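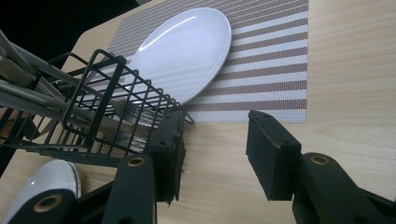

4.2 Comparison of the two finger pads on table items

Figure 3. View from the camera of the hand-held gripper, fingers open, at the table-clearing station. The utensil basket is on the left and the oval plate stands on the striped placemat behind it.

In this section we compare 2 types of finger pad, the flat pad supplied by Weldu and the softer pad from Follton, on the same hand-held gripper. The linkage, the camera and the trigger were the same for both. Only the pads were exchanged, so any difference in the results should come mainly from the contact surface and from its thickness.

The operators were Saron Wubshet and Tekle Adugna. Each of them performed all tasks with both pads, and the order of the pads was changed between the morning and the afternoon. In total we recorded 1,323 grasp attempts, of which 156 were removed before the analysis. The removed attempts are those where the synchronization between the trigger signal and the video was lost. We did not remove any attempt for the reason that the grasp failed.

The task set has 9 tasks. The most difficult for both pads was taking one piece of cutlery out of the wire basket. As Figure 3 shows, the flat handles lie over each other and point in nearly the same direction, and it is hard to separate them in the camera view. The operator must first bring one finger between two handles, and for this a thin pad is an advantage. With the Follton pad the operators often took two handles together and had to open the gripper again. With the Weldu pad this was less frequent, but the handle turned more easily in the grasp when it was held near its end.

For the oval plate the result was the opposite. The plate has a low raised rim and a glossy surface, and the flat pad slipped on it when the approach angle was small. The softer pad followed the rim better. Both operators reported that they needed less trigger force with it, although we did not measure the force directly.

We should also mention the wear of the pads. The upper edge of a pad touches the table and the basket wires many times in one session, and this is the place where we found the first damage. We exchanged a pad when the worn area reached the contact face. Gebremedhin Admasu inspected the pads at the end of every session and decided on the exchange, without knowing the success rates of that session.

One limitation concerns the camera position. The fingers and the links cover much of the lower part of the view, and an object close to the left link can be partly hidden. In a later version we plan to test the Sesance mount, which places the lens higher. The results in this section are valid only for the low mount, and they should not be compared directly with those of the arm-mounted gripper in Section 5.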